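Why Do We Put Things in Tubes, Jars and Bottles?
Science for Young Readers
By Agustina Bravo

Look around a kitchen and you will find a lot of containers. There are jars for jam, bottles for oil, boxes for cereal and a carton for milk. Each one has a shape, and somebody had to choose that shape. Scientists use containers too, and the shapes they use were chosen with just as much care.

This page is about how liquids behave inside containers, and why it matters if a container is tall, short, wide or narrow.

What is a liquid?

A liquid is something that flows. Water, juice, vinegar and cooking oil are all liquids. If you pour a liquid into a cup, it takes the shape of the inside of the cup. If you pour it from the cup into a bowl, it takes the shape of the bowl. The amount stays the same. Only the shape changes.

A solid does not do this. A wooden block looks the same in a cup as it does in a bowl. Sand and sugar can fool you, because you can pour them. Look closely, though, and you will see that they are made of tiny solid grains. Each grain keeps its own shape. When you pour sugar on a plate it makes a little hill. Water will not make a hill. It spreads out flat.

Volume

The amount of space something takes up is called its volume. We measure the volume of liquids in milliliters and liters. There are 1000 milliliters in one liter. A teaspoon holds close to five milliliters, so a milliliter is a very small amount.

In the United States we also use cups, pints, quarts and gallons. Many recipes use these. Scientists nearly always use milliliters and liters, so that people in different countries can compare their results without changing the numbers first.

Tall or wide?

Find a tall, thin glass and a short, wide bowl. Fill the glass with water, then pour all of it into the bowl. It looks like less water now. Pour it back and the glass is full again.

Many younger children will tell you that the tall glass has more in it. Adults can be fooled too, especially when they are pouring juice for someone else. Your eyes tend to notice how high the water comes and pay less attention to how far it spreads sideways.

A narrow container makes small changes easy to see. If you add one spoonful of water to a bathtub, you will not notice any difference. Add the same spoonful to a thin tube and the level goes up a lot. This is why a measuring cylinder, which is a tall tube with lines on the side, gives a better reading than a wide jug.
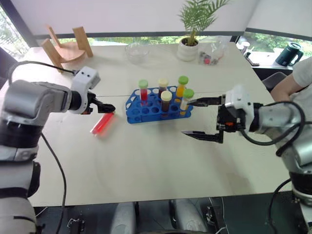 A liquid has a surface, and the surface always tries to be level. Tip a half-full bottle to one side and watch. The bottle slants but the top of the water stays flat, like the floor. If you keep tipping, the water reaches the opening and runs out. A stopper or a cap keeps it in. Tubes are round, so they can roll when they are put down, and a test tube lying on its side, like the one with the bright red liquid, takes up more of the table than one standing in a rack. A rack is a stand with places for tubes. It keeps them upright and makes it easy to look along the row and compare them.

The curve at the top

When you look at water in a narrow glass tube, the surface is not quite flat. It goes up a little at the edges, where the water touches the glass. The curve has a name. It is called a meniscus (say it like this: muh-NIS-kus).

Water clings to glass. That is why the edges creep up. To read the level properly, put the tube on a flat table, bend down until your eyes are level with the water, and read the line at the bottom of the curve. If you look from above you will get the wrong number.

Why are so many tubes clear?

Glass and clear plastic let you see what is inside. You can check the color, look for bubbles, or see if something has sunk to the bottom. Glass is also easy to wash, and most liquids do not change it. Vinegar can sit in a glass bottle for a very long time. If you kept it in an iron can, the can would start to rust.

Some bottles are brown or dark green. Light can spoil certain medicines and oils, and the dark glass blocks part of it.

Try it: a layered jar

The children at Jolstead School tried this in December. You will need:

a clean jar with a lid
water
cooking oil
2 drops of food coloring
a spoon

Fill the jar one third of the way with water. Add the food coloring and stir. Now pour in the same amount of oil, slowly, down the back of the spoon. Wait a minute.

The oil sits on top. A cup of oil weighs less than a cup of water, so it floats. We say that oil is less dense than water. Screw the lid on tightly and shake the jar. The oil breaks up into small drops and everything looks cloudy. Leave it on a table and the drops rise and join up again — this can take a while, so go and do something else and come back.

Notice where the color goes. Most food coloring mixes with water and does not mix with oil, so the bottom layer stays colored and the oil stays yellow.

When you have finished, do not pour the oil down the sink. It can block the pipes. Ask an adult to help you put it in the trash in a closed container.

Staying safe

Never taste or smell a liquid if you do not know what it is, even if it has a nice color. A liquid can be clear like water and still be harmful. Leave bottles from under the sink, the garage or the medicine cabinet where they are. If a glass container breaks, step back and call an adult.

Words to know

Volume: the space something takes up.
Milliliter: a small unit for measuring liquids.
Meniscus: the curve at the top of a liquid in a tube.
Dense: heavy for its size.
Rack: a stand that holds tubes upright.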